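FOR RELEASE IN JULY

Noken opens its hand-task collection to outside partners, starting with Nanayakkara

Hi, I'm Marlene Sauerland, and I run data collection at Noken. Our usual press releases get passed around the building until every sentence sounds like a warranty card, so this time I asked if I could just write the thing myself. They said yes! So here goes.

The news first. Noken is opening Mustudex, our library of recorded hand tasks, to outside partners. The first one is Nanayakkara, the kitchenware company, whose packing staff will be adding recordings of their own work starting this month. The library currently holds more than 113 hours of robot hand work, sorted into 23 kinds of task, and partners get all of it along with the tools we use to record, label and check new sessions.

If you've been following us for a while you'll know we started with one hand and one table and a very long list of things we wanted it to pick up. The idea hasn't changed much. A person does the task through the robot, the robot's joints and cameras record what happens, and the learning system gets that recording as one example. Then we do it again with the cup turned the other way. And again with a different cup. It's slow, and I happen to love it (my family has stopped asking why).

What has changed is what we keep. In the early days we threw out every run where something slipped or the operator had to go back for a second try. Gervasio Olivares, our lead operator, argued with me over that for most of a winter, and he was right. A grasp that goes a bit wrong and then gets fixed is some of the most useful material we have, so those runs stay in now, with a label showing where the fix begins. Partners will see three labels on every run: clean, recovered and abandoned. You can train on any of them or leave any of them out.

Here's Gervasio on the subject, since he asked to be quoted and I promised: "People think the operator should be smooth all the time. I'd take a careful person who stops and regrips over a fast one any day. I tell new operators to work at the speed they'd use with somebody else's dishes."

I should say something about Zistby too, because several of you wrote in asking. Zistby is the small program that sits between the recording station and the library. It lines up the camera views with the finger positions, flags any stretch where a sensor dropped out, and sends the questionable bits to a person. We built it for ourselves and it looked like it – the first version had a button that just said "hmm." It's been cleaned up a good deal, there's a proper manual, and it comes with the partnership at no extra charge. The button now says "Review." I miss the old one.

So what does a partner do, in practice? You pick the tasks you care about. We spend a couple of days with you writing them down in plain language, which always takes longer than anybody expects, because "put the lid on" means eight different things depending on who's holding the lid. Your people then train as operators with Gervasio's group. After that you record on your own schedule and send us sessions as you finish them, and we check them against the same rules we use for our own. New recordings go into the shared library after six weeks, or stay private to you for longer if we've agreed on that in writing beforehand.

Nanayakkara chose nesting bowls, sliding dividers into cartons and wrapping handles in paper. The paper is the one I'm most curious about. It folds however it likes, no two sheets behave the same, and we have very little of it in the library so far. I spent an afternoon at their packing tables watching people wrap handles without even looking down, and I came home and tried it with a saucepan and made a complete mess of it.

A word on what we're not announcing. There's no finished product here that will pack a carton for you by the fall, and we don't have a date for one. This release covers the recordings and the tools around them. Results from the models trained on them will come later, in a separate write-up, with the failures included.

We have room for two more partners this year. You don't need a robotics background, and smaller companies are very welcome – what we want is steady handwork that your people know inside out, and somebody on your side who'll answer the phone when we have a silly question. Write to the partnership desk at Noken and put "Mustudex" in the subject line so it lands with me. Reporters who'd like to sit in on a recording session can use the same address. Mornings are best, and sessions start at 9.

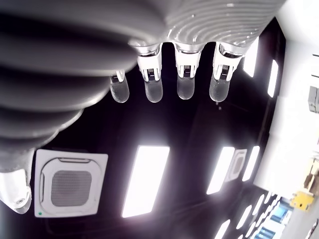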